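Jarum to change cleaning method for writing boards in Natville teaching rooms

Natville, January. Jarum, which maintains furniture and fittings in public buildings, will bring in a new cleaning schedule for dry-wipe boards at its Natville sites. The schedule covers 340 boards in classrooms, meeting rooms and workshops. It replaces the present arrangement, under which boards are cleaned only when a room user asks.

Dry-wipe ink contains a pigment, a solvent and a release agent. The release agent keeps the pigment from bonding to the board while the solvent evaporates. If the mark is left for several weeks, or the coating is worn, part of the pigment stays behind when the board is wiped. 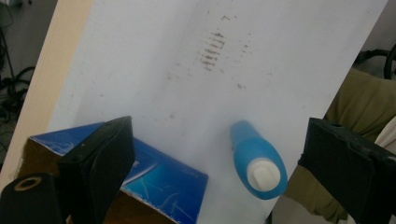
Jarum Surfaces and Fittings Section

Under the new schedule each board will be wiped with a damp microfibre cloth at the end of the working day. Every second Tuesday it will be cleaned with a water-based fluid supplied by Skultach and then dried with a separate cloth. Abrasive pads and general kitchen sprays will be withdrawn from the cleaning cupboards. Both can dull the coating, and a dulled coating holds more ink.

Boards will be sorted into 2 groups. Those with an enamelled steel face will stay in service and be checked once a year. Those with a painted or melamine face will be checked each term and replaced when marks can no longer be removed by the standard method. Replacement boards will be supplied by Buschmann in the existing sizes, so wall fixings need not be moved.

Job sheets for the work carry the reference 1777. Room users who find a board that will not wipe clean should give this reference, the room number and the type of pen last used, if known. Permanent marker should be reported and left alone. Writing over it with a dry-wipe pen often lifts it, but the result depends on the state of the coating.
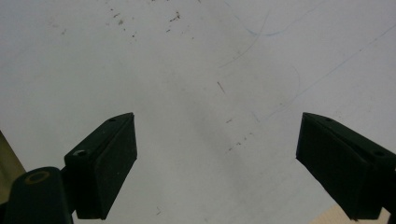 Jana Wendt said that the daily wipe would make more difference than the choice of fluid, and that she would have liked it to start a year earlier. She added that erasers should be washed or changed as often as the cloths, as a loaded eraser puts dust back on the board.

The first order is for 300 cloths. Used cloths will be washed at 60 degrees without fabric softener, which leaves a film on the fibres. Questions about the schedule should be sent to Ottmar Kasten at the Natville office.

Related items
Pens and inks: approved list for Natville rooms
Skultach fluid: storage and handling sheet
Wall fixings for Buschmann boards
How to report a damaged fitting
Changes to evening cleaning hours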